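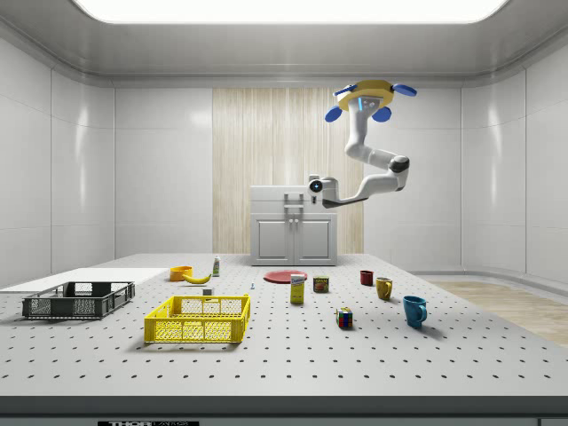
Search the notebook Go
Friday
Posted by the author, Larerdale
2 comments 3 shares

Got in before eight and the overnight batch was done. 4,000 rollouts, all finished, no crashed workers for once. I had expected to spend the morning restarting things, so I made coffee and started on the logs instead.

The question this week is a narrow one. Darska, our policy, does worse on tidy-up tasks when we swap the camera it looks through. Everybody on the project has a theory about why. Some think it has memorized the view it saw most in training. Some think the second view hides the gripper behind the arm at the bad moment. I have believed both at different times, and I have argued for both in meetings, so I am not much help as a tiebreaker.

The method is paired runs. For each start state, Rerkel (the simulator) saves the full state of the room: arm joints, every object, the lights, the random seed for the physics. Then we run the same start once for each view. Same instruction, same time limit. If one run succeeds and its partner fails, the difference should come from the view or from noise in the policy's sampling. To get a handle on the noise we also run pairs where both halves use the same view. I pushed for that last part and it used up a lot of our compute, and I would do it again.

Most of the instructions are plain ones. Put the banana in the bowl. Put the red mug on the plate. Put the cube in the yellow crate. A smaller group are vague on purpose, like "put the fruit away," where either the bowl or a crate gets counted as a success. The vague ones came from the Rostami list, which we have been using since February. I don't love that list. It was written by people at desks and it has a lot of kitchen language in it, and our table is only partly a kitchen.

First thing I checked was the same-view pairs. They disagree with each other more than I wanted. The same room, the same words, the same camera, and the policy gets it one time and misses the next. That is the sampling. It means any single pair tells you next to nothing, and the clip everyone passed around on Monday, with one view working and the other failing, could have been plain luck. I wrote that in the channel and tried to be nice about it.

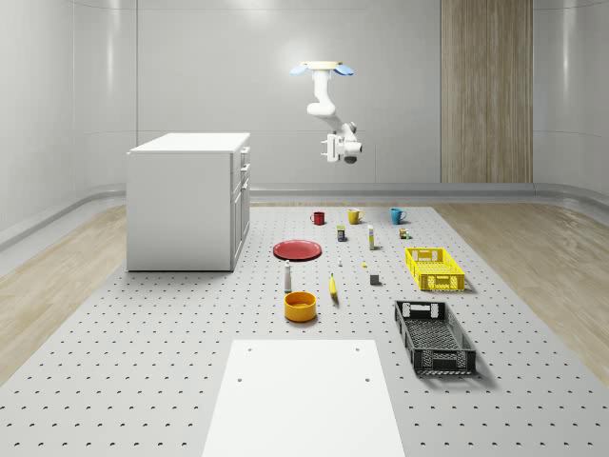

An answer came back in the channel before I had finished my coffee, saying that if the noise is that large we should stop counting successes and start scoring progress, such as whether the gripper ever got within reach of the right object. I didn't want to hear it, mostly because we settled on success counts a long time ago and the plots are already made. But it is a fair point. Success throws away most of what happens in a run. A run where the arm goes to the right mug and fumbles the handle is filed together with a run where it never leaves its starting area.

So I spent the rest of the morning writing the progress score. It has 2 parts. One is the closest the fingertips came to the target object. The other is whether the object moved at all from its start position. Both come straight out of the saved states, so no rollouts had to be repeated. Good thing we kept the states. There was talk in the spring of deleting them to save disk.

The first version of the score was wrong. I was measuring from the wrist instead of the fingertips, so the arm seemed to get nowhere near anything. I caught it when a run marked as a success had a closest distance longer than the mug is tall. Fixed it, reran the scoring, lost most of an hour. Wrote a small check so it fails loudly next time.

After lunch I plotted the score for the matched pairs. With success counts, the gap between the views looked like one general drop. With the progress score it splits by object. For things near the middle of the table, the views come out close to even. The mugs are where it falls apart, and the crates are somewhere in between. The reach toward the mugs starts fine from either view, then in the weaker one it slows down and drifts, and the time limit arrives.

I went back to the start states to make sure I wasn't fooling myself about the layout. Front view, mugs over on the right, plate toward the back, the crates on the left with the yellow one beside the gray one. From the other side everything swaps, and the mugs end up in a row at the far end of the table.

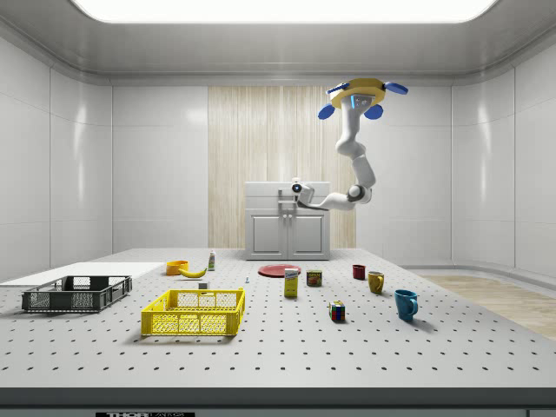

Afternoon: what I think it means

The "arm hides the gripper" theory predicts trouble wherever the arm comes between the camera and the fingers. I can test that. Rerkel will tell you for every step which parts are visible from a camera, so I pulled that for the failed mug runs. The fingers stay in view for most of the drift. That hurts the theory a good deal. It doesn't kill it, because I only looked at the mug runs and only the failed ones, and I should do the successes too before I say it out loud.

The other possibility is size. From the far side a mug takes up very few pixels by the time the image has been shrunk for the policy. I had never looked at the shrunk images. I looked today. The handle more or less goes away. If Darska is aiming for the handle, and the approach angles suggest it does, then it is aiming for something it can barely see.

-- Next batch: same starts, same views, but feed the policy a larger image.
-- Also a batch with the mugs and crates trading places, so distance and object type come apart.
-- Check the successes for finger visibility.

The swap batch matters more to me than the image one. Right now "mug" and "far away" are nearly the same thing in that view, and I can't separate them by staring at plots. We should have shuffled the layout from the beginning. We kept it close to fixed to make the pairs easy to compare, and that choice is costing us now.
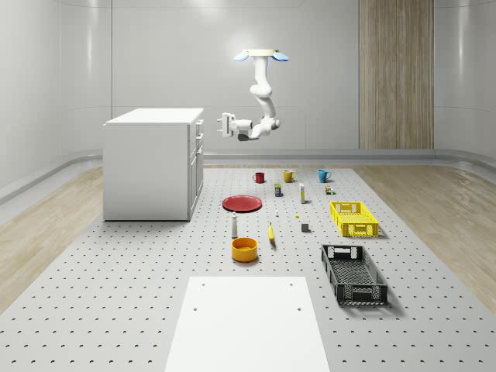
The view Darska does worse from. Arm above the table, gripper open, mugs at the back.

Queued the swap batch at five. It wouldn't start the first time -- the crates were overlapping the plate in a few of the new layouts and Rerkel refuses to load a state with objects inside each other. Added a spacing rule and it went through. The larger images will have to wait until Monday for a free machine.

Left the channel a short note with the split plot and no conclusions in it. Biked home.

Older entries
2 comments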